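Section 8. Setting Up a Laundry Corner for Chore Trials
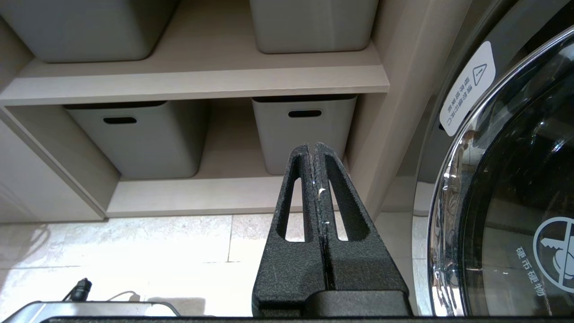 Prurkitcombe Home Automation Group
Chore Readiness Guide, revised Sep 6, 2018

8.1 Scope

This section covers the preparation of a laundry corner for autonomous trials with a two-finger gripper and a wrist camera. It applies to sites with a front-loading washer and open shelving with storage bins. Top-loading machines are covered in Section 9.

Read 8.2 before scheduling a trial. Most failed trials at the Flernley site were laid out for tasks the system could not yet do, and the operators spent the session recovering the arm.

8.2 What the system can be expected to do

The following ratings come from 385 logged attempts at Flernley. They describe the current software release, Jenditz 14, and should not be carried over to earlier releases.

Pulling a bin from a lower shelf by its hand-hold: ready for unattended use if the bin is light and the hand-hold faces forward.

Returning a bin to the shelf: supervised use. The bin tends to catch on the neighboring bin during the last part of the move.

Opening the washer door: supervised use. Door latches vary, and the pull force must be set for each machine.

Loading single garments: supervised use. Expect long cycle times. A person does a full load in a small fraction of the time.

Checking pockets: not supported. See the caution in 8.5.

Sorting by color or fabric: not supported.

Folding: not supported. Demonstration clips of folding use prepared towels on a clear table and are no guide to household laundry.

8.3 Preparing the shelving

1. Place the shelving unit beside the washer, leaving a gap wide enough for the closed gripper to pass through without touching either side.

2. Level the unit. A lean that a person would never notice is enough to put the fingertips on the rim of the bin when they should be entering the hand-hold.

3. Load the bins. Use one style of bin throughout the unit. Gray bins with an oval hand-hold in the front face work well, as the opening reads as a dark slot against the plastic and the detector finds it with little tuning.

4. Turn every bin so that its hand-hold faces the room.

5. Push each bin back until it stops, then pull it forward slightly. Bins jammed against the back panel cannot be tilted for the grasp.

Note: The bottom shelf sits close to the floor. Run the reach check (menu 4, item 2) on the lowest bins before anything else. If the wrist fault lamp comes on, raise the unit or leave the bottom shelf out of the task list.

6. Clear loose cables from nearby surfaces. Thin white cords on light or metallic surfaces are detected poorly, and a finger slot can hook a loop of cord without the force sensor registering it.

8.4 Preparing the gripper

1. Power down the arm and wait for the brake click.

2. Close the fingers and inspect the center seam. Lint and pale specks collect along it in laundry work. Clean with a dry brush. Do not use compressed air, which drives lint into the base.

3. Look through the long slot in each finger. Both slots must be clear from end to end. The wrist camera uses the view through them to confirm position in the final approach.

4. Inspect the speckled surface of the fingers for smooth patches. Replace the pair if a patch is larger than a fingertip. Never replace one finger alone.

5. Power up and home the gripper. The seam should appear near the center of the camera view and the tips should meet.

6. Record the cycle counter. Finger pairs are rated at the factory for general handling, but the first pair at Flernley lost grip on bin rims at 1,932 cycles. Plan inspections accordingly.

8.5 Preparing the washer

1. Unload the drum and close the door.

2. Leave all manufacturer labels in place. The machine in the figure carries a tilted white warning sticker with an exclamation mark in a triangle, along with a printed notice on the glass, 硬币硬物 (coins and hard objects), beside a prohibition-style symbol. The label reader does not interpret any of these. An operator must read them and enter the restrictions by hand.

CAUTION: The system cannot feel a coin, key or screw inside a pocket. Check all garments by hand before the trial, including those taken from bins marked as checked.

3. Map the door ring. Bright chrome gives false edges under overhead light. If the mapped circle shifts between two readings, dim the light or change its angle and map again. Do not cover the ring with tape, as the door model is then wrong for later sessions.

4. Check the glass for reflections. Dark tinted glass returns a faint copy of the room, and the Bustos vision module has been known to report a second shelf inside the drum. Set Reflection Filter to HIGH for closed doors and OFF for open ones.

5. Set the door pull limit to the lowest value that releases the latch, and store it under the washer's own name.

8.6 Floor

Pale, glossy tile can wash out the lower part of the camera view, particularly near a window. Lock the exposure on the shelf fronts before the first run. If grout lines are reported as obstacles, raise the height threshold one step. Do not turn floor detection off — the base needs it to find dropped garments.

8.7 First run

1. Stand clear of the arm with the stop button in hand.

2. Select the task BIN OUT, LOWER LEFT.

3. Start at quarter speed. The gripper should pause in front of the hand-hold before it enters.

4. If the pause is missing, stop the run and repeat 8.4, step 5.

5. Repeat for each remaining bin, then raise the speed to half. Full speed is not approved next to glass doors.

6. Save the log before switching tasks. Switching clears the grasp record.

8.8 Known limits

A lower bin standing close to the washer may be hidden by the fingers during approach. The software holds the last known position, so a bin moved by hand at this point will be missed. Restart the task after any manual adjustment.

Unattended laundry from bin to washed load is outside the scope of this release. Bin handling will be rated again in November, after the change to the return motion.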